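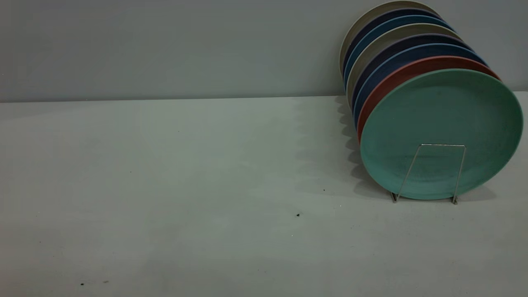
Round plates stored on edge in a wire rack

Rekuncombe dresser

The Rekuncombe dresser is a type of tall kitchen cupboard with open shelves above and closed storage below, named for the valley town of Rekuncombe where it was first made in quantity. It is one of the most charming and useful pieces of country furniture ever to come out of a small workshop, and it has kept its place in kitchens and dining rooms long after most of its rivals were sent to the barn. Its best-known feature is the "leaning shelf," a shallow shelf with a groove along the back and a thin rail across the front, which holds plates upright with their faces to the room.

Name

Local people called the piece a "lean-to" or simply "the tall one." The present name was popularized by the furniture historian Leopold Berchtold, whose survey of valley kitchens listed 182 surviving dressers and sorted them into early, middle and late groups. Dealers in Rulska still use "lean-to" for the early group only.

Construction

A standard dresser is built in two parts that can be carried separately up a narrow stair. The base has a pair of doors, usually with a row of drawers over them, and the top is a rack of open shelves with or without a backboard. The base is deeper than the top, which leaves a handy ledge for serving dishes, bread, mail and everything else that ends up in a kitchen.

Early makers used larch for the frame and lime for the shelves. The wood was rubbed with linseed oil and then left alone, and the deep honey color it takes on is a real pleasure to see in person. Painted dressers belong mostly to the middle group. Gray-blue and oxblood are the usual colors, and a good many pieces carry both, one over the other.

The shelves get closer together toward the top. On the finest examples the spacing shrinks so evenly that the whole rack seems taller than it is, a wonderful trick of the eye that Ivars Mets measured and drew in his pattern book for cabinetmakers. 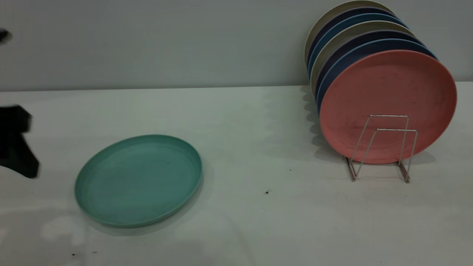 The Grabner workshop

The Grabner workshop was the largest maker, and at its height had seven joiners at the bench. Its order books list 875 dressers, each with the buyer's village and the number of shelves. Grabner pieces can be told by the rounded "thumb" cut at the end of each rail and by drawer bottoms that slide in from the back. The foreman, Reto Leitner, is credited with the corner version, a clever wedge-shaped dresser that fits beside a stove. Few were made and they are eagerly collected.

After the workshop closed, its templates went to the Benow furniture school, where they are still used in the second-year course. Every February the students put their finished dressers on show in the school's drying shed.

Use in modern homes

The dresser has had a lively second life outside the kitchen. Designer Demyd Holovko placed one in a hallway for gloves and shoes, and the idea was widely copied. Gitau Mugo's narrow version has just 3 shelves and no doors, and suits apartments where the full-size piece would swallow a wall. Books, houseplants and yarn all look terrific on the leaning shelf, though the front rail has to come off for anything thick.

Tall dressers should be fixed to the wall through the top rail. The original iron hooks were made for this and many are still strong enough to use.

See also

Corner cupboard
Plate rail
Settle
Sideboard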